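8 July 2019
Notebook, table setting and color sheet, entry 14

Good morning on the table project, maybe the best one yet! Got in early, wiped the white top down twice (the first cloth left streaks, throw it out) and finally had a go at the laying-out problem that Reto and I have been arguing over since the spring.

Short version for anyone catching up: we want a simple place setting for the Pukasano lunch room sheets that a person can copy from a picture without reading anything. Plain shapes, few colors, lots of white between them. The old sheets from Trustport had a checked cloth under everything and people kept losing the small items in it. Bare white is so much better. I was sold on the cloth for months and I take it all back.

Color notes. Red on white is terrific, you can find it from the doorway. The pale lavender is the nice surprise. I had expected it to wash out under the ceiling lights and wanted the dark green instead, but it stays gentle and still reads as the middle of the setting, so your eye goes there first and then out to the red. Want to try it next to yellow (mustard, obviously) before we settle. 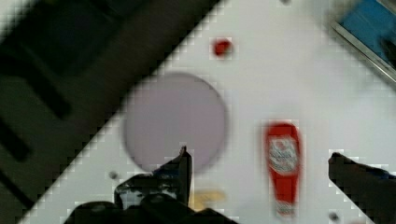
Jonas Hauser

Ketchup lying down on the right, lavender round in the middle, little red one up beyond it with plenty of room to itself. I love how little it takes! The white oval label does a lot of work too. Even when the lettering is too blurry to read, you know what you're looking at.

Things to fix. The two reds are close enough that they pull at each other a bit, and I'd like to see the small one swapped for something orange just to compare. Also the bottle on its side is fine for the overhead sheets but no good for the side view, where it wants to be upright. Reto would keep it lying down in both so the pair match. We went back and forth on this over coffee and left it open.

Tried spacing by hand widths, which is quick and easy to teach. One hand between big items, two fingers between small ones. Ruler stays in the drawer from now on unless Dreteck ask for drawings.

Supplies: order 2308 from Kneževič is still short by 5 of the lavender rounds. Have written to them. Please don't put the ones we do have through the hot wash until we know how they hold up, I'm testing 2 in the sink first with ordinary soap.

Next: same layout with the mustard, same layout mirrored for left-handers (Reto's idea, and a really good one), then a first full sheet to pin up by the kettle and see what people say. Final set is due in September, so there's time to play with it.

Blue tape is back on the hook by the door.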